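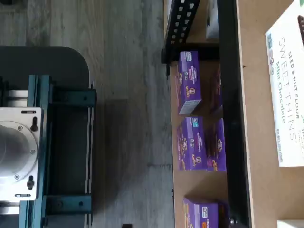
*The shelf, with the mobile base parked at its left.*

**Teleop demos: the boxes at the back of the shelf never work. Change the demos or change the shelf?**

Posted by **flatpack_mg** in Mobile Manipulation, 7 June 2018

I'm collecting demonstrations for a restocking task. The robot drives up to a shelving unit, stops alongside it, takes a snack box off the shelf and puts it in a tote. I drive it by remote control from a second desk with a pair of handheld controllers. Training is plain behavior cloning on the wrist view, the base view and the joint positions.

I have 900 demonstrations. When the target box is at the front of the shelf, the policy is fine and I have no complaints. When the target is one of the boxes near the black metal post, it fails most of the time. It does one of these:

- goes for the front box instead, even when I've asked for the other one
- reaches toward the post, stops short of it and hovers there until the episode times out
- gets a grip on the box but drags it against the post on the way out

The boxes are purple Annie's boxes lying on their sides, and they all look pretty much the same to the policy from where the base stops. There's also a white box of Sweet Thins on a panel farther up, and it almost never has trouble with that one, I assume from the color.

I can do the post boxes myself over teleop. I'm slow at it, and I usually need a second try. I've been leaving the second tries in, on the theory that the policy should see how to recover. A coworker thinks I should throw out everything where I hesitated. Another one thinks I should move the post, which I can't do, it holds the shelf up.

Setup details in case they matter: Akavus controllers, Sturkonum recording software, control loop at the default rate. The base is stopped before each demo starts, and I park it by eye. I haven't tried hand guiding. The arm supports it, but I'd have to stand between the base and the shelf.

What would you fix first?

---

**Mirko Grasso**

Start with the parking. You say you park it by eye, and then you say the policy gets confused about which box is which. Those are probably the same problem.

From the base view, the post covers a different part of the shelf depending on where the base stops. If you're a hand's width farther back in one demo than in the next, a box that was visible is now partly behind the post. You don't notice, since you know the box is there and you can look up from your screen. The policy has only what the camera gave it. Do you look up from your screen, by the way? A lot of people do it without thinking. If you're using information the robot doesn't have, it can't learn what you're doing. Turn your chair around, or hang something between your desk and the robot, and do a few demos that way. If you can't do the task from the camera views, neither can the policy, and the camera needs to move before you record anything else.

After that I would do these in order:

1. Look at where the base stopped in each demo. If you logged odometry you already have this. Plot the failures on top. I would expect the failures to sit where you have few demos.
2. Decide on a range of parking positions and cover it on purpose. Don't try to park it perfectly every time, or you'll end up with a policy that works from one spot. Put tape on the floor for the near and far limits and vary between them.
3. Record a fresh batch of post boxes only. 48 good ones will tell you whether you're on the right track. You don't need hundreds to find that out.
4. Keep the front-box demos but sample fewer of them in training. Right now I suspect most of your data is front boxes, so reaching for the front is the safe guess.

On the hesitations, I don't agree with your coworker that all of them should go, and I don't think they should all stay either. There are two kinds. If you missed the grasp, backed off and went in again, keep it. It's useful, and the policy will need it. If you stopped in front of the post for a few seconds while you worked out what to do, cut the stopped part. In those frames the picture doesn't change and the action is zero, so the policy learns that the right thing to do near the post is nothing. That's your hovering. I had the same thing at Keskin with a drawer handle and trimming the idle frames fixed most of it.

For the dragging, pull the box straight out toward the front edge before you lift. If you lift first, the box turns in the fingers a little and the corner catches. Pick one way of doing it and do it that way every time. When half the demos go left of the post and half go right, plain cloning tends to average them, and the average goes into the post.

---

**tortoise_ops**

have you tried more data. we went from a few hundred to a couple thousand and a lot of stuff just went away

also clean your lenses

---

**Wen at Flesside**

I agree with most of what Mirko wrote, so I'll only add the part about hand guiding, as I've used both on shelves.

Hand guiding is good for the last bit of the motion. You can feel the box touch the post and you naturally steer around it, where over teleop you have no idea until you see the box twist. My hand-guided demos on tight spots were smoother and took less time.

The catch is the one you mentioned. You're standing between the base and the shelf, and your arms are in the views. We tried training on that directly and it went badly. What worked was guiding the arm by hand once, saving the joint path, stepping out of the way, and having the robot play it back while we recorded the cameras. You have to put the box back exactly where it was before the playback. We drew around the boxes with a grease pencil on the shelf board.

Playback only works if the base hasn't moved. Ours would shift a little when someone leaned on the arm, so lock the wheels — and check the position after guiding, before you hit record.

I wouldn't redo everything this way. Use it for the boxes next to the post and keep teleop for the rest. Mixing the two was fine for us once the speeds matched. Our played-back paths were faster than the teleop ones at first, and the policy got jerky around the handover, so we slowed them down.

One other thing: with boxes that look alike, how are you telling the policy which one you want? If it's a text label like "purple box," there's no right answer for it to learn. We switched to a marked point in the base view and the wrong-box errors mostly stopped.

---

**flatpack_mg**

Thanks. It's a text label, and yes, it says "purple box." I feel a bit silly about that.

I also do look up. I tried 6 demos with a cardboard sheet in the way, and on 2 of them I couldn't tell where the post ended and the gap started. So I'm moving the base camera up first, then taping the floor, then trimming the idle frames. I'll try the playback method on the back boxes after that if it's still dragging. Accepting Mirko's answer, but Wen's point about the label is going in too.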